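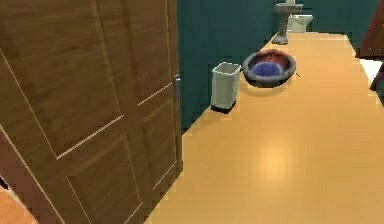
Page last changed: September, before the start of teaching

Managing Volunteers in Family Support Charities
Handout 4: Matching, supervision and endings
Module lead: Halyna Chornovol

Read this before the seminar. It assumes you have done the Handout 3 reading on recruitment and background checks. Terms in the glossary are not defined again.

4.1 What a match is

A match is a written agreement between a charity, one volunteer and one family. It states the purpose of the visits, how often they take place, and the date of the first review. An informal arrangement between a volunteer and a family is not a match for the purposes of this module, even where the charity knows of it.

Charities use two main methods. In coordinator matching, a staff member reads both files and proposes a pairing. In open matching, the family picks from short volunteer profiles. Open matching takes longer and leaves some volunteers unplaced — a known cause of early dropout.

4.2 Case: the Garkthorpe visiting scheme

The Garkthorpe scheme supports households in which a parent is seriously ill. In the year studied it held 514 active matches and received 872 requests. Teresa Daly's report treats the gap as a supervision problem. New volunteers were available, but each supervisor was already at the limit of 17 matches set by the scheme's own policy.

Note how the policy is worded. It limits matches per supervisor and says nothing about the hours each match takes. A match in its first month and a match in its third year count the same. Be ready to say whether you would change this, and what you would count in its place.

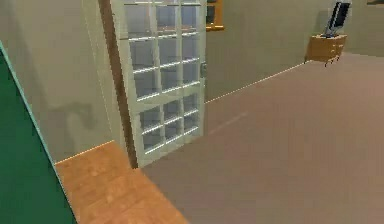
Fig. 1. Interior door, partly open.

4.3 Records

The scheme keeps visit notes in Clerker. Notes should record the date, the length of the visit, anything agreed, and any concern passed on. They should not record opinions about the family. Lorcan Ó Flaithearta's paper compares notes written on the day with notes written a week later; read his method section closely, as the two groups of volunteers were not selected in the same way.

4.4 Endings

A match may end by plan, by request of either side, or by bereavement. Planned endings need notice to the family and a final joint meeting. After a bereavement the scheme keeps the match open unless the family asks otherwise, and the supervisor contacts the volunteer separately. Öztürkmen argues that the volunteer's own support should come from someone outside the supervision line. Doherty disagrees, mainly on grounds of cost.

Reading
Daly, T. Supervision limits at Garkthorpe. Sections 2 and 5 only.
Doherty, P. Who supports the supporter?
Öztürkmen, Y. After the match. Chapter 3.
Ó Flaithearta, L. Timing and accuracy in visit notes.

For the seminar
Draft a one-page match agreement for the Fahy family (case sheet B). Include a review date and an ending clause. Bring two printed copies.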